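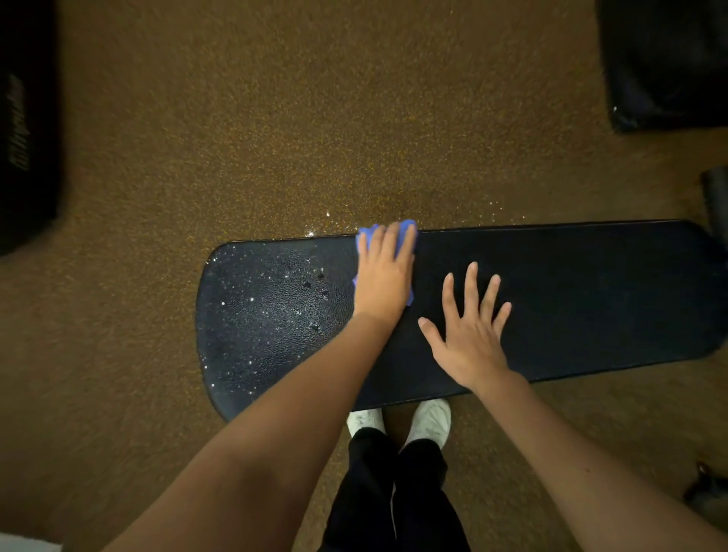
Unit 6: Marginal Seas and Inland Lakes

Welcome back! Last time we finished with open ocean currents, so now we get to move closer to shore (my favorite part of the course, and I hope it'll be yours).

A marginal sea is a part of the ocean partly closed off by islands, peninsulas or an underwater ridge. The Caribbean is one, and so is the Sea of Japan. A lake has no such link to the ocean, even when people call it a sea – the Caspian is the famous case, and we'll argue over it in section!

Key terms: sill, strait, drainage basin, residence time, halocline.

Residence time is how long water stays in a basin, on average, before it leaves. Divide the volume by the outflow and you have it. For the practice sheet, use our made-to-order Lake Haddad: volume 2,678 million cubic meters, outflow 963 million cubic meters a year. Work it out before you look at the key, and keep your units straight! 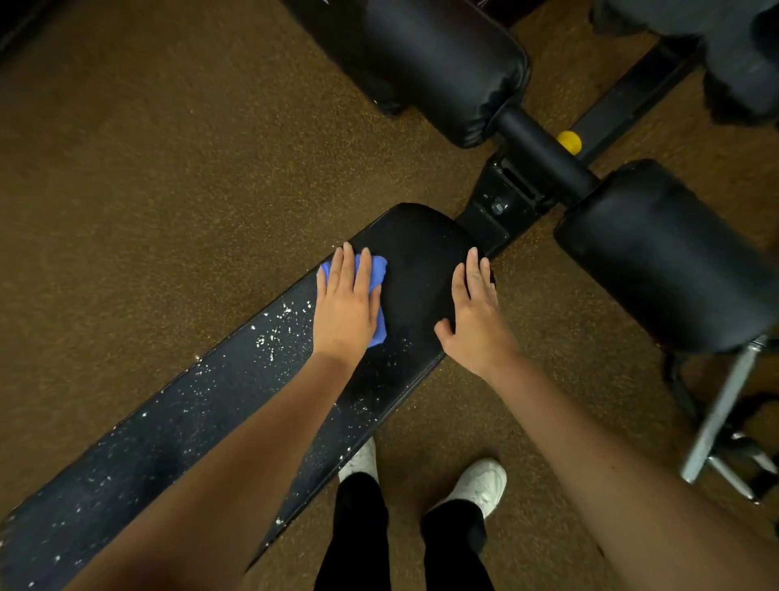
Why is the Dead Sea so salty?
Rivers bring in water with small amounts of dissolved salt, and the lake has no outlet. Water leaves by evaporation and the salt stays behind.

Now compare that with the Baltic, which gets lots of river water, loses little to evaporation, and trades water with the North Sea only through narrow, shallow straits. The surface ends up brackish, with saltier, heavier water sitting underneath. Isn't that neat?

Reading for next time: the Prurnermont atlas, page 27, plus the Flirkus handout on straits. Bring colored pencils – we're drawing drainage basins.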